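Trastusbridge Technical Institute
Robot Cell Maintenance, handout 8
Looking after the hand-held gripper

Most of you will have read the Imusov setup guide by now. It says the gripper needs no regular care apart from a wipe. I don't believe it, and I'd like you to stop believing it before the practical.

The guide's case rests on a life test of 4000 closings on a rigid block. A block pushes back evenly. Cloth doesn't. It bunches on one side, slides, sheds lint and drags the fingertips sideways when you pull. I have yet to see a test that includes any of that, so treat the number as a sales figure.

Start with the pads. Rub each strip with a dry thumb from the pivot end to the tip. If an edge lifts, replace the strip. Do both fingers together, even if the other one looks fine. The guide allows a single swap, and in our log that is where most crooked closings begin.

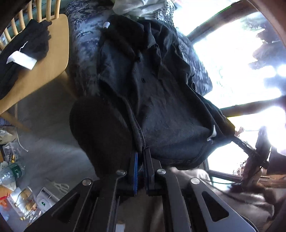 Next, the pivots. Hold one finger still and try to rock the other. A little give is normal. How much is "a little"? The Gavalas checklist gives no limit, which makes it hard to fail anything. Our rule in the lab is plain: if you can feel a click, the tool comes off the job. Don't oil a rivet to quiet it. Oil creeps to the pads, and then you have two faults.

Then the grip check. Use a shirt hem, since that is the real work. Close on a single fold, lift, wait, and lower. Repeat 19 times and write down every slip, including the ones you think were your own fault. People love to leave those out.

The log for unit 3124 shows what happens otherwise. It has a clean record right up to the day both strips were replaced. Either the pads failed overnight or the checks were being ticked from a chair. I know which I'd bet on.

For the practical: bring your own log sheet. The Flotton template is fine, but cross out the "overall condition" box. I won't be reading it.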